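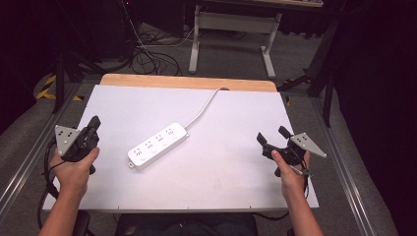 4.2 Recording of low-value items in burglary files

The files held at Pindport covered 571 reported burglaries of homes, sheds and small business premises. Of these, 372 contained an item list written by the officer who first attended, and only those were kept for the analysis in this section. The remaining files either had no list or had one supplied later by an insurer, and the two sources could not be compared fairly. The extract was frozen on 1/28/25 and later changes to the files were not followed.

Each entry was coded by type of goods, stated value and level of detail. Level of detail was scored on the scheme proposed by Parisi, in which an entry receives one mark for the general name of the object and further marks for colour, maker, serial number and visible damage. An entry such as "power strip" therefore scores one, while "white power strip, four sockets" (compare Figure 3) scores two, as the number of sockets is treated as part of the name. We kept this rule for the sake of consistency with the earlier work, although it undervalues entries for electrical fittings and hand tools.

Figure 3. White power strip with four sockets.

Jewellery, phones and computers were recorded in the most detail in all districts. Entries for kitchen goods, cables and garden tools rarely went beyond the general name. The gap was widest in Sotby, where officers used a short paper form with a single line for "other goods", and narrowest in Tralletti, where the form had been changed in March of the year before the study. The Tralletti form asks for colour and maker on separate lines - a small change, but one that appears in the scores for every type of goods except cash.

Stated value was a weaker guide to detail than expected. Within the group of low-value items, entries made during the first visit were fuller than those added by telephone. A likely cause is that the officer on the first visit can ask the householder to point out a similar object, or the place where the missing one was kept. The files do not record whether this was done, so the point remains open.

In 29 files an item was later matched to goods recovered elsewhere. Most of these matches rested on a serial number. Two rested on damage alone, and in both cases the damage had been noted before the goods were found. The number of matches is too small to support a test by district, and Galli is left out of the comparison altogether, having produced none.

Two limits should be noted. First, the coding was carried out by one reader (Settimio Parisi), with a second reader checking only the entries marked as doubtful. Second, the lists show what was written down and may leave out goods the householder had not yet missed. Late additions are treated separately in Section 4.3.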